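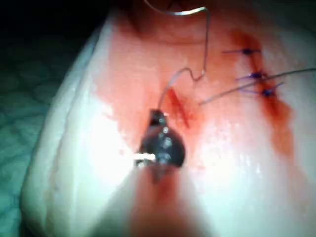
Gritden Community Help > Skills Lab > Suturing and knots

Spacing and loose knots when closing short cuts in wet tissue

Posted 2025-05-21 by Aiman Pelupessy

I am in the vet tech program at Skerneck and we have started closing short cuts in tissue from the butcher. On the foam pads I was doing fine. My stitches were even and the knots stayed put. On real tissue everything slides around and I can't get the same result.

I am doing simple interrupted stitches with purple braided thread on a curved needle. The cuts are straight and fairly short, two of them side by side. These are the problems I have:

The first throw loosens before I get the second one down. By the time the knot is finished there is a gap and I can see into the cut.

When I pull harder to stop that from happening, the edges bunch up and one side ends up on top of the other. A couple of times the thread tore right through.

My spacing gets worse as I go. The first few stitches are even, then they start to drift, and the last one is either very close to the end of the cut or a long way from it.

There is also the liquid. Red juice collects in the cut and I lose track of where the edge is. The surface is so shiny under the lamp that parts of it just look white to me, and I can't see where the needle is going to come out.

I have been practicing at home for 3 weeks. The kit is a Hemmin student kit, which was $94 and came with a needle driver, toothed forceps, scissors and a pad. The instruments seem okay. We have a skills check in August and I want to have this sorted out well before that. Do I need different thread, or is it my hands?

---

marlow_k

Mostly your hands, and that is good news because thread costs money. I teach the evening lab at a different school and see this every term when people move from foam to tissue. Foam grips the thread for you. Wet tissue doesn't.

Start with the first throw. Use a double wrap for it (a surgeon's knot). The extra wrap makes enough friction to hold while you set up the next throw. Lay it down flat, pull the two ends in opposite directions, level with the surface, and stop when the edges touch. Don't pull up. If you lift your hands as you tighten, you open the throw again, and I would guess that is where your gap comes from.

Then single throws on top, reversing direction each time so you end up with square knots and not a row of half hitches. With braided thread I have students put down 3 throws in all, counting the double one, and one more if they aren't sure the last went down flat. Move the finished knot over to one side so it doesn't sit on the cut.

For the edges riding over each other, look at your bites. The distance from the edge should be the same on both sides, and so should the depth. People tend to go in deep on the first side and come out shallow on the second, because the wrist gets tired of turning. Go in with the needle point straight down at the surface, then rotate the wrist and let the curve of the needle do the work. If you push it forward in a straight line it takes a shallow path and tears.

Hold the needle a bit past the halfway point, toward the thread end. Too close to the tip and you don't have enough needle left to come out the other side. Too close to the thread and it bends or twists in the jaws.

Tearing also comes from taking bites too near the edge. Move out a little. On a soft piece I go 5 mm or so back.

Spacing: don't start at one end and work along. Put the first stitch in the middle of the cut, then one halfway between that and each end, and keep dividing. On a short cut you will be done quickly. You can also put dots down with a skin marker before you start. There is no shame in dots on a practice piece.

---

tessa.b

I had the same trouble with the shine. Move the lamp. I had mine directly overhead and the top of the tissue was one big white patch. I put it low and off to the side, and after that I could see the edge and the holes. A dark green towel under and around the piece helped as well. I used a white tray before that and it threw light back at me.

For the liquid, dab with gauze and don't wipe. Wiping drags the edges apart and smears red over everything. I fold a square of gauze, press it on the cut, lift it straight off, then place my stitch. I do it again before every stitch, even if it looks okay.

Also pat the tissue dry with paper towel when it comes out of the bag. Don't leave it out so long that the surface gets tacky though. It cuts differently then and it isn't good practice for anything.

One more thing, I pin my piece down to a cork board at the corners. If it slides you will chase it with the forceps and squeeze too hard. Toothed forceps should just lift the edge. If you see little crushed marks along the cut you are pinching.

---

dobber7

get the Zodar thread, way better than what comes in the kits. I had the same kit and the thread frayed on me. no problems now

---

marlow_k

Zodar is fine, but new thread won't fix a first throw that is being lifted. I would use up what is in the kit first. If yours really is fraying, check that you aren't grabbing it with the needle driver anywhere except the very end, because the jaws chew up braided thread.

---

Aiman Pelupessy

Thank you all. I tried the double wrap last night and the knots are holding. I was definitely pulling up. Starting in the middle also worked - the second cut came out a lot more even than the first, although I still have one stitch where the far side is too shallow and there is a small step in the edge.

I moved the lamp but haven't got a cork board yet. Is it safe to freeze what I don't use and practice on it later?

---

tessa.b

Yes, I freeze mine in pieces and thaw one overnight in the fridge. It is softer after freezing and tears more easily, so take slightly wider bites. Don't refreeze it. Wear gloves, keep your practice instruments away from the kitchen ones, wash the counter down with hot soapy water and then disinfect it. The used needles go in a sharps container, not the trash bag.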